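Pavia Paints Things
7/11/22

I have spent the whole weekend thinking about white paint and I'm so happy about it. A thread for anyone who is about to paint a room! 1/

First thing: hardly any white paint is plain white. There's nearly always a drop of something else in the can — black, yellow, red, a bit of blue — and that drop decides how the room feels in the morning. 2/

I brought home 16 sample cards from Bekon (the little paint store by the bus station, go there, they let you take as many as you want). On the rack they all looked the same. On my kitchen floor one was pink, two were green and one was basically butter. 3/

So the best trick I know: lay your card on a sheet of printer paper. The undertone jumps right out. I did this with Nillen, which I'd always thought of as a clean gray-white, and wow, hello lavender. 4/

Ceilings are their own puzzle. They mostly get light that has bounced off the floor and walls, so the same paint can look a whole shade darker up there. If you have a red rug you will have a slightly pink ceiling. I love this so much. 5/

And the line where the wall meets the ceiling is where you can compare best, with two surfaces side by side catching the light at different angles. Go look at yours right now. I'll wait. 6/

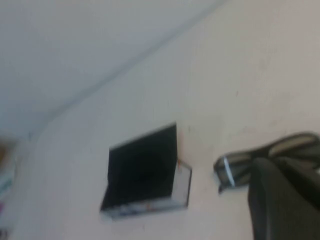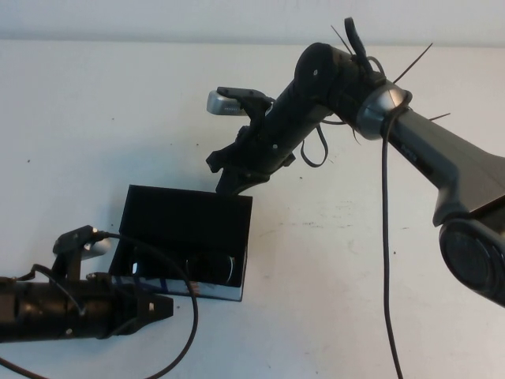 White, off-white and pale gray, all from the same place 7/

Next, sheen! Flat paint hides bumps and old patches. Anything shinier wipes down better but shows every roller mark when the sun comes in sideways. My hallway is eggshell and I can find every spot where I stopped for a snack. 8/

Test big. Paint a piece of poster board, leave a white border on it, and move it around for a few days. Look at it at breakfast and again with the lamps on. Warm bulbs turned my favorite cool white into oatmeal. 9/

Cost, as people always ask: I spent about 200 dollars on my living room, and that's with good rollers and a second coat on everything. The fancy tray was not worth it. The fancy brush really was. 10/

Bedroom is next, in October if I can move the wardrobe by then. Current front-runner is called Um. Yes, that's the name on the card. Send me your favorite whites, especially the weird ones!! 11/11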